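Drawing 1: Seeing in Perspective
Handout for Week 3
Instructor: Veronika Bakos

Welcome back! Last time we drew boxes from straight on. This week we get to tilt the ground away from us, and I promise it's the most fun you can have with a ruler.

What to bring
Pencil (HB and 2B), a long ruler, kneaded eraser, 20 sheets of cheap paper. Save the good paper for week 5.

1. The horizon is your eye level
Sit down and the horizon drops with you. Stand on a chair and it climbs. It sounds too simple, but once you really get this you'll start noticing it everywhere (on the bus, in the grocery store, looking down a hallway). Everything flat and below your eye level seems to rise toward the horizon as it goes back. Ceilings do the reverse and come down to meet it.

2. Lines that run together
Parallel lines going away from you head for the same spot, the vanishing point. Railroad tracks are the textbook case. Floor tiles are better, in my opinion, because you get two sets of lines at once. If you stand square to the tiles, one set stays level and the other runs to a single point. Turn your body a little and now both sets go off to points of their own, one left and one right. That's two-point perspective, and you got there by moving your feet!

3. Spacing, the part everybody rushes
Equal steps look smaller the farther away they are. Don't guess at it. Draw the nearest square of your floor, then run a diagonal through it and keep going. Wherever that diagonal crosses a line going back, you have the next crosswise line. Takeshi Hirano showed this to our evening group in May with a piece of string and a chalk floor, and people gasped. Try it with string if the ruler version feels dry.

4. Circles turn into ellipses
A cup rim, a plate, a clock lying on its back: draw the square first, in perspective, then fit the circle inside so it touches the middle of all four sides. The ends of an ellipse are always round. If yours come to a point like a football, go back and soften them. The lower your eye gets, the thinner the ellipse.

Practice for next week
Draw a tiled floor three times with the horizon high, in the middle, and low. Then put one round thing on each floor. Messy is fine, and please leave your construction lines in so we can talk about them.

Gwenllian Ifans has the print room key if you need the big table. Extra copies of this handout are in the tray by the sink.
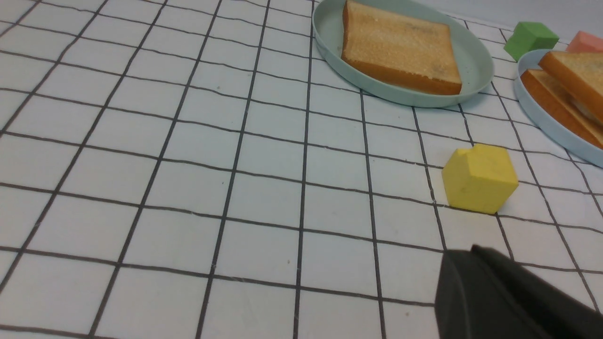
Fig. 1. Checked cloth and plate. Squares shrink with distance.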